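Prasum Project – Progress Report to the Saarinen Fund
Work package 2: Upkeep of the hand-held gripper

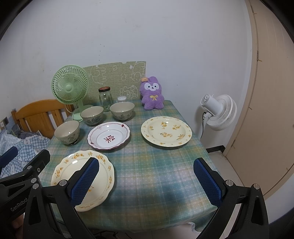 Tableware station, left finger pad against the rim of a scalloped plate.

Prepared by Orvokki Rantala, with technical notes by Henok Degefa

Status
The gripper remained in service through March. Both blue finger pads were replaced early in the month after the old pair had begun to slip on glazed rims. The new pads come from the same supplier, Jenley, and were fitted without changes to the jaw arms.

Maintenance routine
The pads are now wiped after every 200 grasps and inspected at the end of each session. The housing screws are checked at the same time. Jaw travel is reset with both jaws fully open, a step that takes 15 minutes – this was previously done only when a fault appeared.

Faults
One fault was recorded. The right jaw closed later than the left during plate lifts. Lenni Kuusisto traced the delay to a worn linkage pin and fitted a spare. The 17 lifts affected have been removed from the results and will be repeated.

Budget
Spending on parts is within the approved amount. We request permission to move the unused travel allowance to spare pads and pins.

Next period
Bowls will be added to the lifting schedule in April. Ulla Tuominen will take over the maintenance log from Mr. Degefa.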